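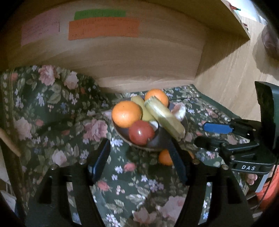
Planning and buying gripper kits: frequently asked questions

How many grippers should we budget for?
Two per station, plus one spare for the whole room. We started with singles at Zundside and added the second unit to each table in April, and I wish we'd done it sooner! Two people can work the same bowl of fruit, and you get far more out of a table.

What does a station cost besides the grippers?
Less than you'd think. Ours is a wooden booth, a flowered tablecloth, a bowl and some groceries. Put 87 dollars per station in your plan for that part. Fruit is the only line that repeats - we buy fresh every seven days.

Which finger pads should we order?
Ribbed rubber, in whatever color you can get. They wear out long before the metal does, so order 24 with your first batch. Grendach and Vistix both quote for pads separately, so check the last page of the quote.
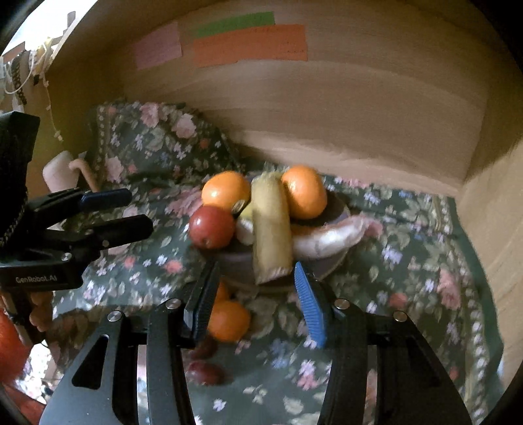 Should we rent first?
If you can, yes! Aaltonen rented us two units for a month and we learned so much about what we really needed (longer cables, mostly).

How long is the wait?
Plan on seven weeks from the signed order. Storage cards and cables come sooner, so you can build your booths in the meantime.

Do we need a big room?
Not at all. Our first room was 200 square feet and held three booths, with space left for a cart.

Who can look over my budget?
Rhiannon Price reads every draft sent to the planning desk and loves a messy spreadsheet. Send it early, even half done.

Last updated Jul 14, 2019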